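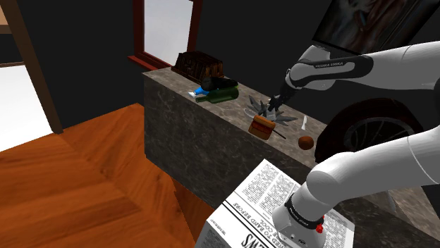 Manon Campbell reckons I should stop fiddling with finger pads and just fix the controller gains, as the gripper was never the problem.

Fair call Manon, but I've got two sets of fingers to compare and I'm stubborn! Stolta pads first, then the Sikora ones. Same Franka arm in sim, same grey stone counter, same bottle lying on its side.

Stolta got 3 clean lifts out of 30 on the bottle. Ouch. Sikora did better, but it kept squashing into the counter on the way down (my approach height, probably).

The spiky thing is next and I'm dreading it. All those blades, where do you even grab it??

Gains are still whatever Sepehr left in the config in February. I'll drop the stiffness to 745 tonight and rerun the lot, takes about 4 hours on my poor old desktop.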